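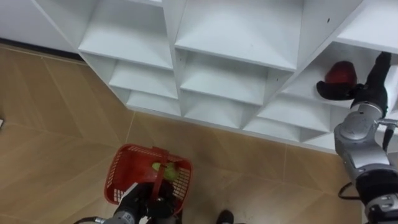 Mon 30 December

Slow morning, so I finally got to the cubby shelf. Grethe Ladefoged has wanted it sorted out since June, when we moved the Sekora boxes, and I kept promising her next week. The unit itself is fine. The white boards wipe down beautifully with plain dish soap and a soft cloth (the Wekus spray leaves streaks, please stop buying it!). I gave the whole thing 40 minutes, inner corners included, and swept along the tiles where the bottom row meets the floor, where the grit always collects.

After that I got happily lost in the question of what should live where. Dariusz Szulc would like the pretend fruit together in one cubby, and I would like it spread out, one piece to a cubby, so a person can see at a glance what has wandered off. We talked it over on the phone for a good while and settled on trying my way first, with his to follow if it annoys everyone.

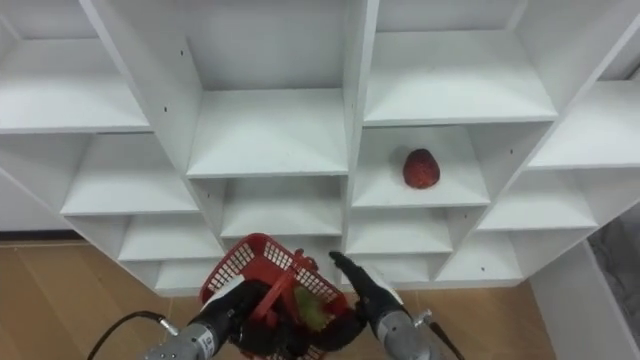

Strawberry in the second row, red mesh basket down in front.

Labels are still to do. I have 50 of the small Derkach ones in the drawer, plenty for us, and I'd like them on the front edges, low down, where they won't get rubbed by sleeves.

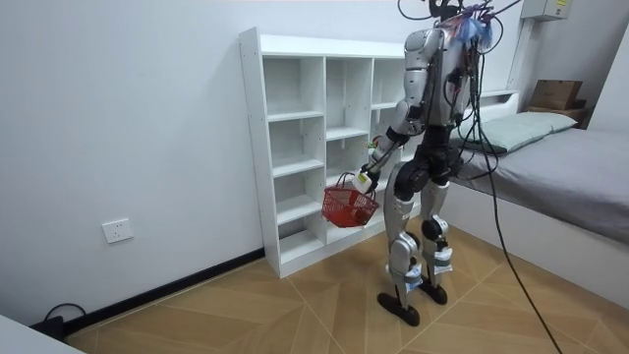

Baskets are the other thing on my mind. Drulby has a set with lids, but I'm not fond of lids for things we reach for all day long. The little red one with the thin looped handle suits me much better, and the open weave lets you see what's in it without tipping it out. I'll ask Grethe whether we can get a couple more like it, and measure the cubbies before I order anything this time.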